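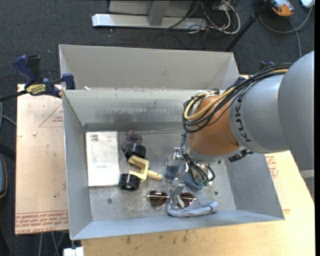

The Korna desk asked again this morning whether mixed small goods could go into the open metal bins without dividers, and whether boxed and unboxed items might share one bin. The reply sent from the workshop was that they may, within the limits recorded below.

**Entry 3/17/24. Bin contents and floor condition**

The subject of this entry is the sheet-metal bins and the goods kept in them. The current Graltum list covers 196 articles, among them boxed goods, sunglasses and soft items with a fuzzy surface. All are to be stored at floor level, in one layer.

Observations:

- The bin floor is scuffed. No burr was felt when a cotton cloth was drawn across it, and the cloth did not snag. Scuffing alone is therefore not grounds for replacement.
- The inner walls carry smudges and darker patches low down. Wiping with a dry cloth removed part of the marking on the test panel. The Lodhi cleaner was not tried and should not be used near printed cartons until it has been.
- White cartons pick up grey smudges readily. Colleagues are asked to keep them along one side of the bin, long side parallel to the wall, and to check that the barcode remains legible.
- Sunglasses are to be placed with nothing on top of them. Heart-shaped frames do not lie as steadily as ordinary ones on the sloped part of the wall and belong on the flat floor.
- Fuzzy items shed. Lint was collected from the test panel after handling and has been bagged with the date.

Loading limit: 600 g for any single article, as before. The Brerau sheet gives a higher value, but it refers to the deeper bin and does not apply.

Scraps: small pieces of paper and film gather along the line where two neighboring bins meet. This strip is missing from the cleaning list and has been added to it in pencil. The printed list will need correction.

Outstanding:

1. Obtain 4 spare floor panels from Korna. The last order was entered under the wrong part number.
2. Repeat the cloth test after 2,000 further placements and record the result on the same page.
3. Decide whether cartons with worn print are to be relabeled or withdrawn. Graltum has not stated a preference.
4. Move the full review of the article list to September.

The bagged lint is in the second drawer, under the scale.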